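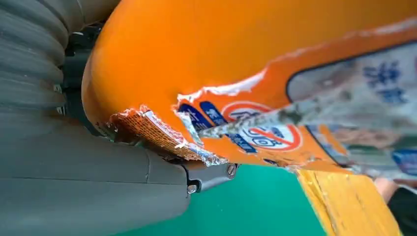 第4回 把持部の製作と軟包装の把持

配布資料(工作室自作ロボット講座 Valtley)
担当:Kazimír Charvát
2023年9月15日 改訂

4.1 今回の範囲

前回までに腕部の組立と手首フランジの芯出しを終えている。今回は手首から先、すなわち把持部の組付け、指先金具の固定、手首カメラの位置決め、軟包装を対象とした把持試験の手順を扱う。制御基板の配線は第3回の資料を参照のこと。電源投入後の作業は必ず二名で行い、一名は非常停止スイッチに手が届く位置に立つ。

4.2 把持部の構成

把持部は次の要素からなる。

(a) 蛇腹状カバー。灰色。手首側の可動部を覆う。
(b) 黒色の取付部品。蛇腹側と把持機構をつなぐ。側面に小ボルトが上下に二本出る。
(c) 下指。灰色、つや消しの平板状。
(d) 指先金具。暗灰色の小さな金属ブラケット。銀色のねじ二本で下指の先端に固定する。
(e) 手首カメラ。把持部の内側を見る向きに付ける。

上記のうち(c)は受講者が各自で出力し、(b)と(d)は講座側で加工済みのものを配る。駆動部にはSekumの小型サーボを用いる。減速機の型番は部品表に記載した。

4.3 組付け手順

1. サーボを中立位置に送り、電源を切る。中立位置は指令値598とする。組付けの途中で出力軸を手で回した場合は、この手順からやり直す。

2. 黒色の取付部品をフランジに当て、ボルトを仮締めする。この段階では部品がわずかに動く程度にとどめる。

3. 蛇腹状カバーをかぶせる。ひだがねじれていないことを確認する。ねじれたまま固定すると、手首を回したときにカバーの縁が取付部品に乗り上げる。

4. 下指を差し込み、開閉方向に手で動かして引っ掛かりの有無を見る。出力品の継ぎ目に段差がある場合は、紙やすりで落とす。

5. 指先金具を二本のねじで固定する。先端側のねじを先に当て、次に根元側を当て、交互に締める。片方を先に締め切ると金具が傾き、対象物の下面に角で当たる。

6. 手順2で仮締めしたボルトを本締めする。

7. 開閉を10回繰り返し、ねじの緩みを点検する。緩みがあれば一度外して座面を清掃し、手順5に戻る。

4.4 手首カメラの位置決め

カメラは把持部のすぐ近くに置くため、画面のかなりの部分を把持部自体が占める。本講座の配置では左側に把持部が大きく写り、対象物は中央から上に入る。これは設計上の前提であり、把持部を画面外に追い出す調整は行わない。画面内で下指の先端と金具が見えていれば、接触の状態を画像だけで判断できる場面が増える。

位置決めで確認する点は次のとおり。

・指先金具のねじが画面内にあること
・対象物を挟んだ状態で、対象物の下に作業面が残って見えること
・蛇腹状カバーが手首の全可動範囲で対象物にかぶらないこと

照明は拡散光とする。ただし光沢のある包装や箔では、均一な照明でも反射が残る。反射した領域を輪郭として拾わないよう、二値化の前に飽和画素を除外する。

4.5 軟包装の把持

箱や円筒と異なり、袋状の包装は力を加えると形が変わる。したがって「指の間隔=対象物の幅」という関係は成り立たない。指が止まった位置は、内容物の量、空気の量、折れ目の位置によって決まる。

冒頭の写真の橙色の包装は、指に押されて変形し、左端が黒色の取付部品に沿ってふくらんでいる。下面には指先金具が当たっている。下縁の左寄りでは外層が裂け、橙色の網目状の層と銀色の箔が露出している。このような面を対象とする場合、次の三点が問題となる。

第一に、把持位置の再現性である。裂け目の近くでは表面の剛性が一様でなく、同じ指令値でも接触位置がずれる。

第二に、印刷面の利用である。しわの寄った印刷は文字としては読めないことが多い。写真の紺色の帯にある白い文字も、傾きと折れのために判読できない。一方、赤い輪に斜線の入った円形の印のように、色と形がまとまった要素は、多少ゆがんでも位置の手がかりとして使える。講座の認識プログラムVullixでは、文字認識は行わず、色領域の重心と主軸だけを出力する。

第三に、金具の角である。金属の角が箔や薄い外層に当たると、裂け目を広げるおそれがある。配布した金具の角は面取りしてあるが、各自で指の腹を当て、引っ掛かりがないか確かめること。

4.6 把持力の設定

サーボの電流制限を把持力の代用とする。力センサは用いない。手順は次のとおり。

1. 電流制限を200 mAに設定する。
2. 対象物を作業面に置き、把持部を下ろして閉じる。
3. 持ち上げ、保持できるかを見る。
4. 滑る場合は制限値を10 mA上げ、手順2に戻る。
5. 保持できた値を記録し、以後の試験の基準とする。

制限値を上げる前に、必ず把持位置を見直すこと。端を浅く挟んでいる場合、力を増しても包装の表面が逃げるだけで保持は改善しない。基準値は包装ごとに異なるため、別の対象物に流用しない。サーボの温度が上がると同じ電流でもトルクが変わるので、連続試験の間には休止を入れる。

4.7 作業面と周囲

作業面は無地で、対象物と色相の離れたものを用いる。橙色の対象物に対しては青緑系の面が扱いやすい。黄色は橙色と色相が近く、しきい値の幅を広く取ると同じ領域に含まれる。黄色の物が画面に入る場合は、色相の下限と上限を対象物ごとに測り直す。

操作者の袖や手が画面の隅に入ることもある。認識範囲をあらかじめ矩形で限定し、隅の領域を除外しておく。動作中に手を入れてはならないことは、認識範囲の設定とは別の問題である。

4.8 記録

試験ごとに次の項目を記録用紙に書く。

・試験番号
・対象物の種類と破れの有無
・電流制限値
・閉じ終わりのサーボ位置
・保持の可否
・閉じ終わりの画像のファイル名

閉じ終わりのサーボ位置は、中立位置との差で書く。指令値をそのまま書いた用紙が前回の提出分に混じっていたので注意すること。画像は閉じ終わりの一枚と、持ち上げ後の一枚を残す。

4.9 課題

(1) 同じ包装を用い、把持位置を端、中央、その中間に変えて電流制限の基準値を求めよ。結果を表にまとめ、閉じ終わりのサーボ位置との関係を述べよ。

(2) 指先金具を外した状態で(1)の一条件を繰り返し、金具の有無による違いを報告せよ。

(3) 反射のある画素を除外した場合と除外しない場合について、Vullixの出力する重心の差を画素単位で示せ。

提出は9月29日まで。表計算ファイルと画像を一つのフォルダに入れ、工作室の共有ドライブに置く。金具の再加工が必要な場合は、Vaněkの加工機の予約表に氏名を記入する。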